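Ticket 408 — utensil sorting, table to holder
Opened October 22, 2023. Status: open

Knives are my headache again! The grip is fine until the wooden handle rolls a little in the pads, and then the blade ends up anywhere. Femside's notes say to hold at the butt, so that's what I'm trying.

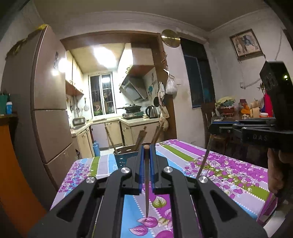 Knife held by the handle, blade down over the tablecloth.

I also slowed the approach to 60 percent (it was at 67) — no real change that I can feel.

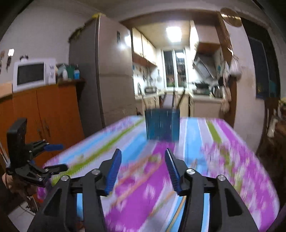
Wouter Van Leeuwen: Slower won't fix a rolling handle. Try a harder squeeze first, and I still say a kid could clear that table before any machine does.

Okay, fair, but I want the thin stuff to work too. Bamboo sticks lying flat are their own kind of misery, with hardly anything to pinch.
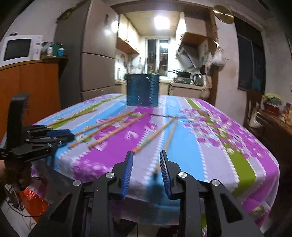
So my plan is to come in lower and close later, then lift straight up. Dénes swears by it.

Chopsticks go in from above, tip first.

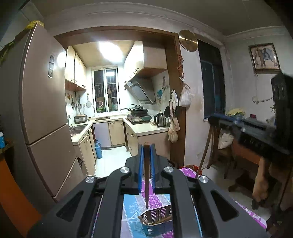 Next steps
1. Raise squeeze to 12, retry the knives.
2. Ask Grumico about softer pads.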